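Wutlow extends two-armed shelf cells at Gindton snack packing site

No jobs to go as mixed-box work moves to shared stations; night picking to end

GINDTON, January – Wutlow, the contract packer of snacks and small groceries, is to extend the use of robot arms at its Gindton site after a trial on the mixed-box line. The company will go from two robot cells to eight by the summer. The cells will handle part of the shelf and table work that is now done by hand.

Each cell has a pair of arms working over a table, with a small shelving rack at the back. The arms take cartons, tubs and bags from the rack, set them down within reach of each other and pass them on for packing. They also put stock back on the rack when an order changes. The cells were built by Hurau, which has supplied conveyors and weighing equipment to the site in the past, and the software that plans the arm movements comes from Azar.

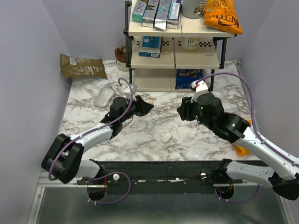 Wutlow packs mixed boxes for offices, hotels and vending firms. A single box can hold a rigid carton, a soft bag and a drum-shaped tub, and the contents differ from one customer to the next. Until now this has made the work hard to hand over to machines. Soft bags in particular change shape each time they are picked up, and they slide when they are laid on top of one another.

The trial was run on 48 product lines, chosen by the packing teams themselves. They were asked to put forward the items they found most tiresome to handle, as well as those they thought a machine would struggle with. Foil bags made up a large share of both lists. Some lines have been left out of the next stage, among them glass jars and anything sold in a paper sleeve, and these will still be packed by hand.

What changes for staff

There will be no redundancies as a result of the extension. There are 90 people on the packing floor at Gindton, and the company has given a written undertaking that the number will not be cut on account of the cells.

The main change is in how a shift is divided up. At present a packer on the mixed-box line spends most of a shift at one station, reaching to a rack and back. Under the new plan packers will move between three kinds of work: hand packing, checking finished boxes and looking after a cell. No one will be asked to look after a cell for more than half a shift at a time.

Looking after a cell means filling the rack, clearing the table between orders, dealing with stoppages and deciding what to do with items the arms have failed to pick up. An operator can stop both arms from either side of the enclosure. Staff in the trial asked for the second stop button, which was not in the first design, and it will be fitted to every cell from now on.

Night picking on the mixed-box line will end once the last of the new cells is running. The 30 people now on that shift have been offered day or evening hours. Those who move will keep their night premium for the first 12 months, after which the normal rate for their new hours will apply. Anyone who would like to stay on nights can apply to transfer to goods-in, which will go on working through the night.

Training

Every packer will be offered training on the cells, including agency staff who have worked at Gindton for one season or more. The course takes two days and is held in paid time. It covers safe entry to the enclosure, restarting after a stop, changing worn gripper fingers and reporting faults. Packers who complete it will move up one pay grade, whether or not they are on cell duty in a given week.

A longer course will be open to those who want to go into maintenance. Hurau will teach the mechanical side on site and Azar will run the software part. The first group will start before the new cells arrive, so that they can help with the installation.
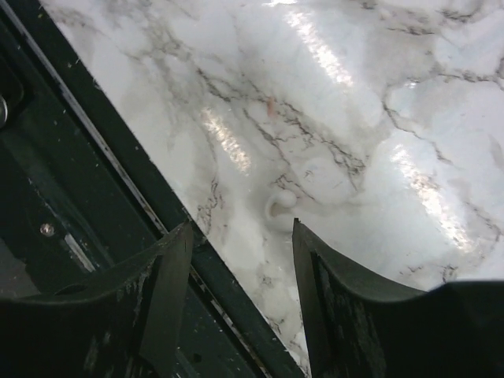

Small items remain the weak point. The arms did well with cartons and most bags during the trial, but they were slower than a person with anything little or curved, and with pale items lying on a pale surface. Packers had to step in more often on these orders. Azar is working on the problem with pick records from Gindton, and Wutlow will try several different table surfaces before it settles on one for the new cells. Orders made up mainly of small pieces will stay with the hand packers for the time being.

The cameras on the arms are used for finding and gripping stock. Under an agreement with staff representatives, their pictures will not be used to measure the work of individual employees or in any disciplinary matter. The agreement also sets out how long pictures may be kept and who may look at them. A copy is on display in the canteen and can be had from the site office.

Timetable

Building work starts next month with the removal of the old tape line along the east wall. The new cells will be put in two at a time, with a gap between each pair so that teams can get used to the change and ask for alterations. The mixed-box line will stay open throughout. Customers should see no difference in delivery days, although the cut-off for changes to an order will move from noon to 2 pm when the second pair is running.

Wutlow has no plans at present to bring the cells to its other sites.

About Wutlow

Wutlow packs and dispatches snacks, drinks and small groceries on behalf of brands and wholesalers. Its largest site is at Gindton, where it also has its head office and its returns department.

Press enquiries should be made to the communications office at Wutlow, Gindton. Visits to the packing floor can be arranged for trade journalists on weekday mornings, and visitors will need to bring flat, closed shoes.

Ends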